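Three winters in the same base layer

January 7, 2019

So I finally did it. I retired the gray long-sleeve. If you've been reading this blog for a while you know the one, because it's in pretty much every cold weather post I've ever written, usually with a coffee stain on the cuff. It has a hole under each arm now and the hem has gone wavy like a lasagna noodle, and last week I put my thumb straight through the shoulder while pulling it on. Time to let it go.

I bought it from Handatau back when they only had the one little store and you had to ask them to get things down from the shelf. It cost more than any shirt I'd ever owned and I felt sick about it all the way home. Then I wore it for three winters, on hikes, in bed, under a dress at a wedding (long story, the barn wasn't heated), and I stopped feeling sick about it somewhere in the first month.

Anyway, a few of you have asked what I wear under everything and how I wash it, so I'm going to put it all in one place and then I can just send people the link.

First, thickness. I used to think warmer meant thicker and I was wrong for years! I had this big heavy Pulico top that felt amazing in the store and was completely miserable on any kind of hill. I'd be soaked in ten minutes and then freezing as soon as I stopped for a sandwich. These days I wear the thinnest wool I can find next to my skin and put something fluffier over it. When I get hot the fluffy thing goes in the pack. When I stop it comes back out. My pack is basically one fleece and a lot of snacks.

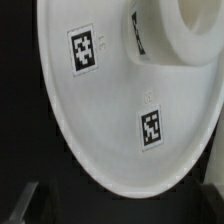

The fleece, by the way, is nothing special. It's an old zip one with no label left in it and it pills like crazy. I've looked at the nice ones and I keep coming back to the fact that it lives in a bag and gets sat on. I'd put the money into the layer that touches you and go cheap on the one above it.

Second, itch. I know, I know. Some people can't do wool and I'm not going to argue with anybody's skin. But if the last wool thing you wore was a scratchy sweater from your grandma's closet, the thin stuff is a different animal (well, same animal, better haircut). My test is the inside of the elbow. If I can rub a sleeve there for a minute and not want to scratch, I'm fine wearing it all day. The Hidayat leggings passed. Their matching top did not, and I have no idea why, because it's supposed to be the same fabric. I gave it to my sister, who wears it constantly and says I'm being a princess.

Speaking of the leggings – size up. I'm between sizes and went with the smaller pair, and the waistband rolls down every time I step over a log. They're toasty and they dry fast and I still spend half of every walk hitching them up like a toddler.

Now washing, which is what most of the emails are about. I do it way less than you'd think. After a day out I hang the top over the back of a chair by an open window and the next morning it's fine. I can get four or five days out of one before anyone in my house complains. When it does need a wash it goes in on cold, inside out, zipped into a mesh bag, with the gentlest liquid I've got and no softener at all. I used softener on my first pair of wool socks and they never felt right again. They went sort of slick and started holding onto sweat.

I never tumble dry. I did that once, to a hat. It would now fit a grapefruit. I lay things flat on a towel, roll the towel up, kneel on it to get the water out (very satisfying), then leave them on the rack in the spare room overnight.

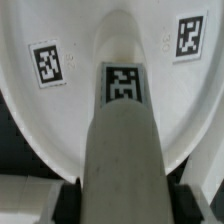 Moths are the other thing. We had them bad the winter before last and I lost a scarf I really loved. What I do now is wash everything before it goes away for the summer, even if it smells clean, and put it in zip bags with the air pushed out. I've got cedar balls in the drawer too, but I couldn't swear they do anything besides smell nice. Small holes I just darn. I'm terrible at it. There's a lump on the heel of my favorite sock the size of a pea and I've been walking on it since fall.

What's replacing the gray one? I went back and forth forever. Handatau doesn't make the same shirt anymore, and the new version has a seam right where my pack strap sits, so that was out. I ended up ordering the crew neck from Nuvomthorpe in dark green. It's 100% wool, it's long enough to tuck in, and it has thumb loops, which I was snooty about right up until I tried them. So far I've worn it on two short walks and one long one, plus an entire Sunday-style day on the couch with a cold. No smell yet. The neck is a little loose for my taste and I'll probably wear a buff with it when it's windy.

I'm not going to call it a review until it's been through some real weather. We've got the hut trip coming up in February, two nights with no heat except the stove, and I'm planning to bring that one top and nothing else to sleep or walk in. I'll write it up when I'm back.

Oh, and the gray one isn't in the trash! I cut the good bits of the back into squares and they're the best glasses cloths I've ever had. One of the sleeves is now a sort of cozy for my water bottle. The other one is still sitting on the sewing table, so if you've got ideas for a single slightly stained wool sleeve, leave me a comment.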